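Section 7 – Clearing and care of gloss-finished tables

Applies to: Brastcombe console and occasional tables, dark gloss finish
Supplied by: Luretti
Section prepared by: Maja Dudek
Last revised: 7th April

7.1 General

The table top is finished in a clear gloss lacquer over stained timber. The lacquer resists light knocks and brief contact with water. It does not resist standing liquid, solvents, hot dishes or grit dragged under a cloth. Most damage seen by our service desk is fine scratching caused by wiping a top that has not been cleared first.

The finish shows reflections of nearby furniture. Streaks of colour seen across the top at a low angle may be reflections and should be checked from a second position before any cleaner is used. 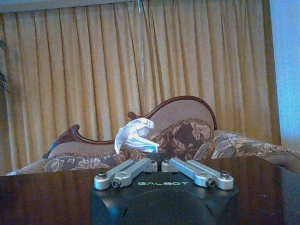
7.2 Before you start

1. Wash and dry your hands. Remove rings and watches.
2. Open the curtain or switch on a lamp to one side of the table. Overhead light alone will not show scratches or smears.
3. Have ready: two clean cotton cloths, a bowl of lukewarm water, a small waste bag and a tray for items to be kept.

CAUTION: Do not use paper towel, scouring pads or microfibre cloths that have been used on floors.

7.3 Clearing the top

1. Pick up used tissues first and put them in the waste bag. Lift straight up. Do not use a tissue to wipe the surface, even if it looks clean.

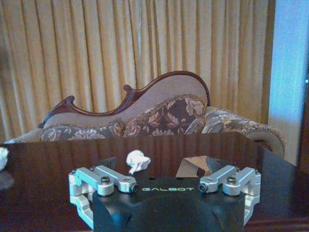
A tissue left in a spill will stick to the lacquer as it dries. If this happens, lay a damp cloth over it for 3 minutes, then lift the paper away with your fingers. Do not scrape with a fingernail, a card or a blade.

2. Check all bottles, including small ones. Stand any bottle that has been left on its side, tighten the cap and wipe the base before moving it to the tray.
3. Lift flat items by two opposite edges. Do not slide them to the edge of the top.
4. Sort the tray away from the table. Waste goes in the bag; items to be kept go back only after the top has been wiped and dried.

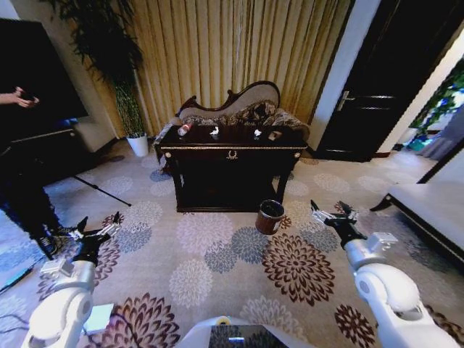
Console table in front of the chaise longue, with small items still on the top.

NOTE: The open lower shelf is cleared in the same way. Start with the top, then do the shelf.

7.4 Wiping and drying

1. Dampen one cloth and wring it out until it no longer drips.
2. Wipe along the grain from one end to the other, using a clean part of the cloth for each pass.
3. Dry at once with the second cloth.
4. Wipe the gold-toned edge trim and the handle with the dry cloth only. Metal polish will mark the lacquer beside them.

Oleo gloss cream may be applied every 29 days. Use a small amount and buff until the cloth moves freely. Do not apply it to carved chair or sofa frames, which are covered in Section 9.

7.5 Upholstered furniture close to the table

Leave enough space between the table and the seat to pass a hand through. Legs and carved rails that touch will rub through the finish on both pieces.

Take cushions off the seat before using any cleaner nearby. 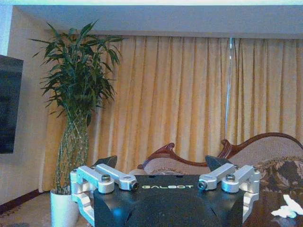 Pale upholstery should be vacuumed with the soft brush fitting on low suction. Blot marks with a dry white cloth – do not rub. For curtains, work from the top down, following the pleats, and finish before the table is wiped.

7.6 Finish warranty

The lacquer is covered for 1,096 days from delivery. Heat rings, solvent marks and scratches from abrasive cloths are excluded. Send claims, with the order number and the label details from beneath the top, to Achilleas Kourkoulas at Kontogiannis, our repair agent. Do not sand or re-coat the top while a claim is open.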